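Mella Hand-Held Gripper, Textile Set
Arnon Research Tools

Mella is the two-finger gripper we built for teaching robots from human demonstrations. You hold it, you do the chore, and the recording becomes training data for a policy. The textile set adds blue finger pads and the grasp-labeling software from our Vetesen study.

Cloth is a wonderful problem! A towel never has the same shape twice, and a full cabinet gives the fingers very little room.
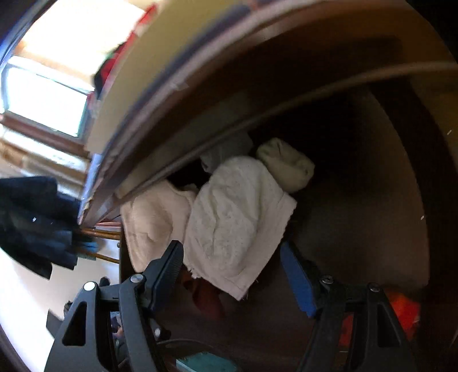
Fingers open around a white terry towel in a cabinet compartment.

For Vetesen we collected 879 demonstrations in 14 homes, all in storage people really use. Policies trained on cluttered drawers and shelves handled new furniture far better than those trained on a bare table - by 52 percentage points on first-try grasps. We were thrilled with that.

Delicate clothing is the harder half. Straps and lace trim snag, so the software labels approach, contact, lift and release separately.
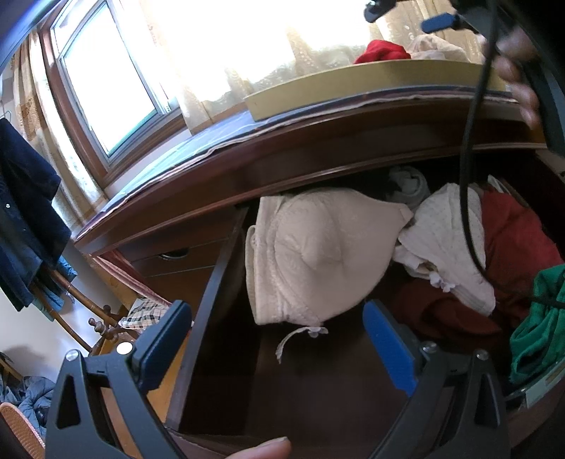 Wuyts wrote to us in August that the contact labels were the part they would keep, though they'd like a softer pad for thin knits. We're testing one now.

In the set: gripper, 4 spare pads, cable, labeling software.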